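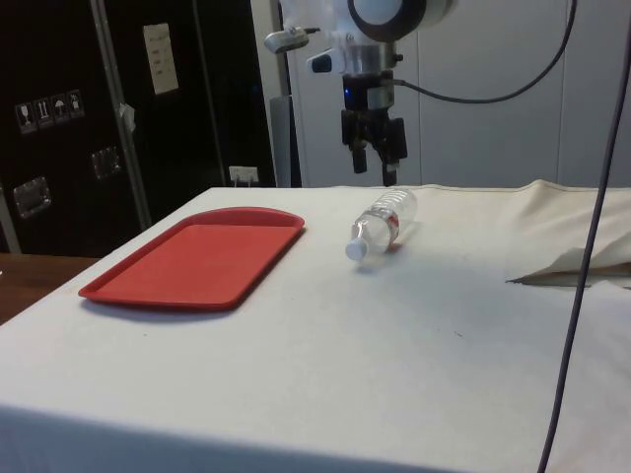

By Marlene Lammers for Walden Young Readers
November 12, 2022
Reading time: short. Bring a snack anyway

How does a robot pick up a bottle?

Easy, you'd think. See bottle, grab bottle, done. You do it every day without thinking, probably while talking to somebody else at the same time. But for a robot arm it's a proper job with lots of little jobs inside it, and at the Skernik open day we got to stand and watch one having a go.

The place was packed. 658 visitors, said the lady on the door, and I think most of them were in front of me in the queue. Worth it though!

Meet the arm

The arm is called Bovum. It has no face and no legs and it doesn't chat. What it has is a gripper at the bottom with two black fingers. Just two! Try it yourself - tuck away everything except your thumb and one finger and pick up your pencil case. Fiddly, isn't it.

The fingers on this kind of gripper slide together and slide apart. They don't curl round things like yours do. So it's a squeeze, a bit like tongs.

The job

There's a table with a white cloth, a red tray, and a water bottle lying on its side. Bovum's job was to get the bottle onto the tray. That's the whole game. Sounds small. Then you start asking questions and it gets bigger and bigger.

Where is the bottle? Which way is it pointing? How wide do the fingers have to open? How hard is too hard?

Why a see-through bottle is tricky

A red tray on a white cloth is easy to spot. You could find it from across the room. A clear bottle is much sneakier, as light goes straight through it and you end up seeing the cloth behind. Robots that use cameras can get muddled by this. Sometimes they notice the cap and the label and have to work out the rest. Clever, but it takes practise.

And it's lying down. Bottles roll. Give one a little nudge with a clumsy finger and off it goes.
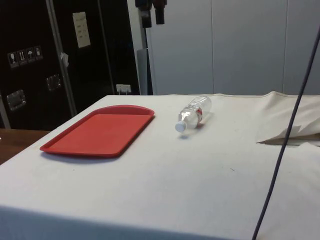
Now the squeezing bit

Plastic bottles are squashy. Squeeze too gently and the bottle slips out. Squeeze too hard and it crumples, and if the lid's loose you get a puddle. Your hand sorts this out with millions of tiny feelers in the skin. A robot has to manage with a lot less. Some grippers can tell how hard they're pushing, some just stop when they can't close any further.

It also matters WHERE you grab. In the middle, the bottle stays nice and level. Right at the end, the heavy part tips down. Have a go at home with a ruler - hold it in the middle, then hold it by one end. Feel the difference? Same thing.

Then there's the tray. It has a raised rim all round, so the bottle has to be lifted over the edge and put down inside. Lowered, I should say. Not dropped.

Doing it again. And again

A robot that can do a thing once isn't much use. The Skernik team like to try the same job 100 times and write down every single miss. They change something small too, like turning the bottle a bit, because in a real kitchen nobody leaves things in exactly the same spot.

I asked if the robot gets bored. No. The people do, a bit, and then they have biscuits.

Be the robot (you need a friend for this)

1. Put an empty plastic bottle on its side on a table. Tray next to it.
2. Close your eyes. Thumb and one finger only, remember.
3. Your friend tells you where to move. Only these words are allowed: left, right, forward, back, up, down, open, close.
4. Get the bottle on the tray.
5. Swap over.

My first go took ages and I knocked teh bottle on the floor. Twice. My friend kept shouting "left" and meaning her left. Robots need really clear instructions and now I know why!

Words to know

Gripper - the robot's hand, or the part that does the holding.
Sensor - a part that notices things, like light or pushing.
Rim - the raised edge round a tray or a plate.

Going yourself?

Next open day is in June, same building, the Kabbaj Hall. Demonstrations last 18 minutes and you can ask questions at the end. Get there early and stand on the left if you're short.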